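Knitwear Folding, Bed Surface: Gallery

Photos by Zamfira Cozma. Notes by Vusumuzi Mahlangu.

This page belongs to the Cutesville household storage series and covers blue items folded on a bed. The shelf units in use are the Janitz type, with an internal depth of 22 inches. Folded width is set at 12 inches so that 2 stacks fit side by side with clearance at the door.

A bed gives more working area than a dresser top, but the mattress yields under pressure and creases do not set as firmly. Pull the sheet tight before starting. A checkered sheet is useful for alignment: pick one line of the check and keep the garment's center parallel to it.

Click any picture for the full-size version.

On the bed

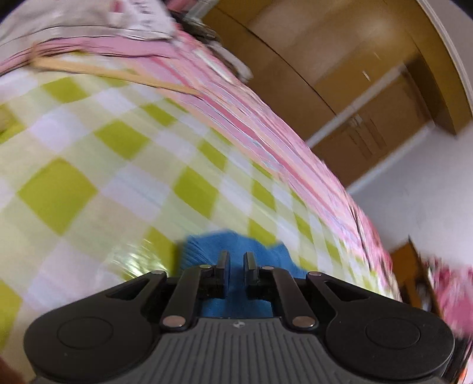
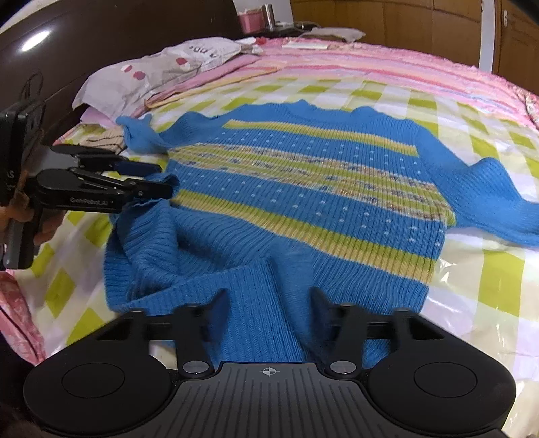
Folded blue cloth on the yellow-green and white checkered sheet (first picture); blue ribbed sweater with yellow-green stripes, sleeves not yet squared (second picture).

Fold sequence for ribbed sweaters

1. Lay the sweater flat and open out both sleeves. Clear any lump in the lower body by hand. Ribbed knit holds a bunch under its own weight and will not level out when folded over.

2. Bring one side in to the center line. Lay the sleeve straight down along the body. Repeat on the other side.

3. Fold the hem up to mid-chest, then fold once more to the collar. Thick rib takes two folds. A third makes the stack lean.

4. On striped garments, check that the stripe edges meet at the side folds. A mismatch means one side was brought in farther than the other.

Storage notes

Stack sweaters with the collar edge to the back of the shelf. Heavy knits go at the bottom. Do not hang ribbed pieces, as the shoulders stretch.

The Saengthong shelf liner was cut to full depth and has stayed flat since August. The Rallell liner curled at the front corners and was removed.

Next gallery: pillowcases and flat sheets.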